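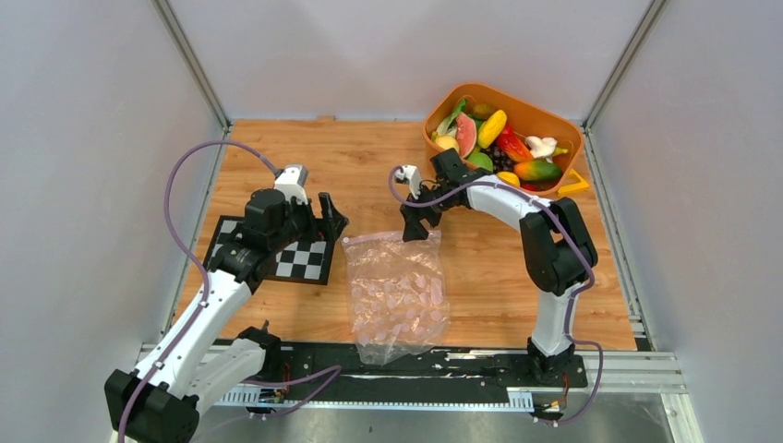

Just tell it what to do, writes one of our readers. It's a computer with arms, so type in "put the lemon in the bag" and go have a sandwich.

It's a fair idea, and people have tried it. The trouble is that a robot takes you exactly at your word, and your words are missing most of the job. Try it yourself. Explain to a friend how to open a zip-top bag, and make the friend do only what you say. "Pull it apart." Which part? "The top." Which way is the top? How hard? With which hand? What is the other hand doing all this time? After a few minutes you will have one closed bag and one annoyed friend.

You know how to open a bag. You just can't say how you know. Your fingers learned it years ago and never wrote it down.

So the people at the Ogola workshop in Tindcombe, where they have a project called Janach, skip the talking and show the robot how it's done.

How do you show a robot?

There are two main ways. The first is to take hold of the arm and move it, the way a grown-up might hold your hand around a pencil when you were learning to write an S. The robot's joints have sensors that keep track of how far they have bent. You push, the arm goes along with it, and the computer remembers the whole trip. This works nicely with one arm. With a pair of arms it gets awkward, and your own elbows end up in the way of whatever you were trying to do.

The second way is remote control, and the grown-up word for it is teleoperation. You can say "teleop" if you want to sound as though you work there. In one kind of teleop, the person holds a set of controls shaped like a smaller robot arm. Bend the small elbow and the big elbow bends. Squeeze the handle and the gripper closes. It's like having a puppet, except that the puppet weighs more than your dog and must not be dropped.

While the person drives, the computer saves two kinds of things: what the cameras saw, and what the arms did. Matching those up is the whole point. Later on, the robot should be able to look at a bag and a lemon and come up with a sensible move of its own.

Why bags are rotten

A wooden block is a polite object. It stays the same shape while you carry it around. A plastic bag does whatever it likes. It crumples, it sticks to itself, it flops over the moment you let go, and worst of all it's see-through, so a camera may notice the lemon and miss the bag completely.
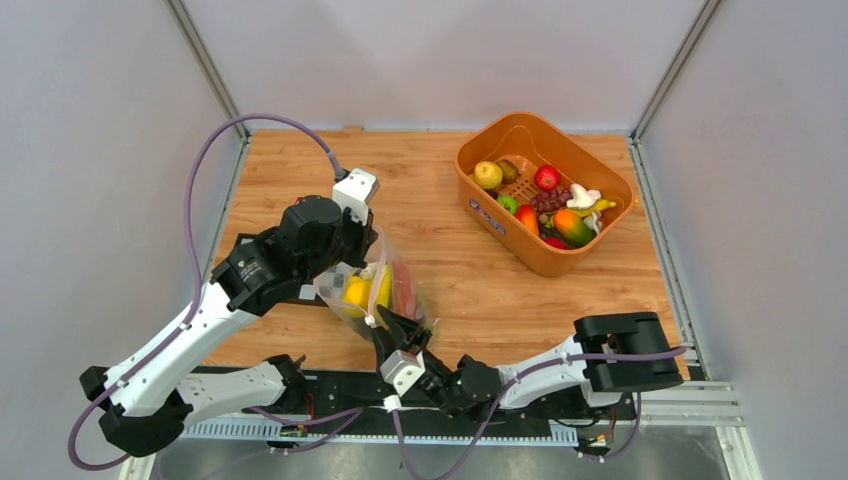 Bags are also a two-handed business. One gripper has to hold on while the other one does something useful, and if both of them let go together you get to start again. Beginners at teleop do this a lot. Their other favorite mistake is forgetting which hand is which, and waving the left arm around very carefully while wondering why the right one won't move.

It takes patience, too. You can't feel the bag through most remote controls, so you have to watch it instead. It's a bit like tying your shoes in thick mittens while someone asks if you're nearly done.

How many times?

More than you'd like. The Janach plan calls for 200 showings of one bag job before the robot gets a turn, and 800 if the first try goes badly. If that sounds dull, remember that you probably didn't learn to use a spoon in one go either, and there was more mess on the ceiling.

The showings shouldn't all be the same. If the lemon starts in the same place every time, the robot may learn to reach for that place whether there's a lemon in it or not. It will pick up a handful of air and deliver it, with great care, to the bag. So between showings somebody moves things. The bag gets turned, the basket gets shifted, and the plastic fruit gets a stir. (Plastic is good for this work. A real peach would be jam by lunchtime.)

Mistakes can be useful as well. Say the driver drops the lemon, goes back for it, and gets it in on the second try. That can be worth keeping, as it shows the robot what to do about a dropped lemon. A driver who never fumbles teaches a robot that has no idea fumbling exists — and then one day it fumbles.

Try it at home

You need a friend, a blindfold, a lemon, and a paper bag. The friend wears the blindfold and is the robot. First, use only words to get the lemon into the bag. Next, stand behind your friend and gently guide both hands through the job. Then swap places, and be a good sport about it when your robot gets its revenge.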